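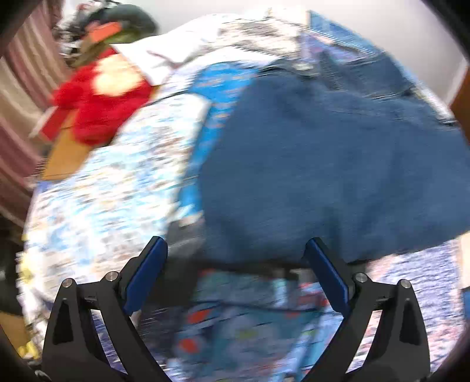

Johannes Gumede wrote in to ask whether denim should go on a hanger or in a drawer, as his jackets keep coming out with a crease straight across the chest. Drawer, Johannes! A good fold beats a crowded rail every time, and I love doing this bit.

Folding a denim jacket, step by step

Start by tipping the whole clean wash on to the bed (yes, all of it) and pull the heaviest things out first. Denim squashes everything under it, so the jacket gets done before the thin cottons.

Lay it out flat with the front facing up and give the collar a tug so it sits properly. Run your palms from the shoulders down to the hem, pressing quite hard.
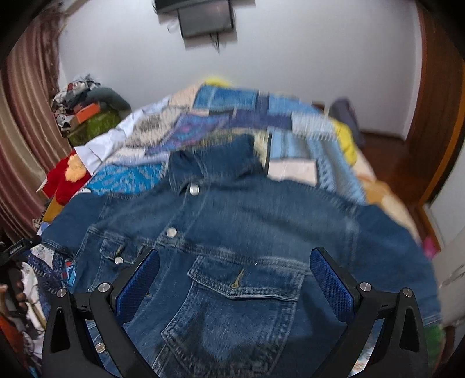

Next, do up the buttons, starting at the top — I skipped this for years and always ended up with a twisted front. Smooth the pocket flaps down while you're there. Then turn the jacket over, bring each sleeve straight across the back, and fold the sides in until they meet in the middle. Fold the hem up to the collar and you've got a lovely neat block!

My Vudberg drawer is 288 mm deep and takes 3 jackets stood on end, with room for a scarf down the side. If yours is shallower, fold once more and lay them flat.

Thin shirts next, then anything fluffy goes on top.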